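Kulletti 2 Parallel Gripper with Wrist Camera
Sold by Maltorholm Automation Supply
Item 228 - usually ships from stock

Every gripper on the market can pick up a cube. We assume you have all the cubes you need. The Kulletti 2 was tried out by our bench team on groceries, or at least on the toy-box version of groceries, next to kitchen gear of the sort that people keep asking robots to deal with.

Ramil Quiambao ran the comparison against the older Brelel hand over most of January. Same arm, same countertop, same vegetables, and the same Ramil, somewhat less patient by the end.

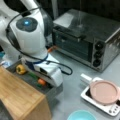

The gripper over the produce tray, with the toaster oven and cooktop within reach.

What we liked

The housing is short enough to get down into a tray without knocking on the rim. The Brelel knocked. It also has a deeper grip, we should say, and if you mostly lift jars you may still prefer it.

The wrist camera focuses closer than the Brelel's, though very close up it goes soft like everything else in its price range. It still picked out the dark seam on a two-piece play carrot, handy when you'd like to know where the halves meet before you squeeze.

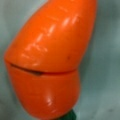
What we liked less

The manual. It runs to 80 pages and spends nearly all of them on mounting screws. Finger pad replacement gets a paragraph, and the paragraph refers you to a drawing that was left out. Mohammed-Awal Owusu has written a one-page version, and we put it in the box.

Cable routing is your problem. Leave slack at the wrist, then leave more.

Drawers

The Ofori controller we paired it with lets you set a force limit for each task, so a drawer and a carrot can have different ones. We recommend this. Drawers are stubborn and carrots have feelings, or at least seams.

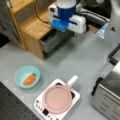 Drawer setup with the carrot in the bowl and the finger pad near the open drawer.

In the box

Gripper with wrist camera
2 spare finger pads
Wrist cable
Manual (long)
Manual (Mohammed-Awal's)

Pads are rated for 2000 cycles. Controller sold separately. Page updated February 3, 2026.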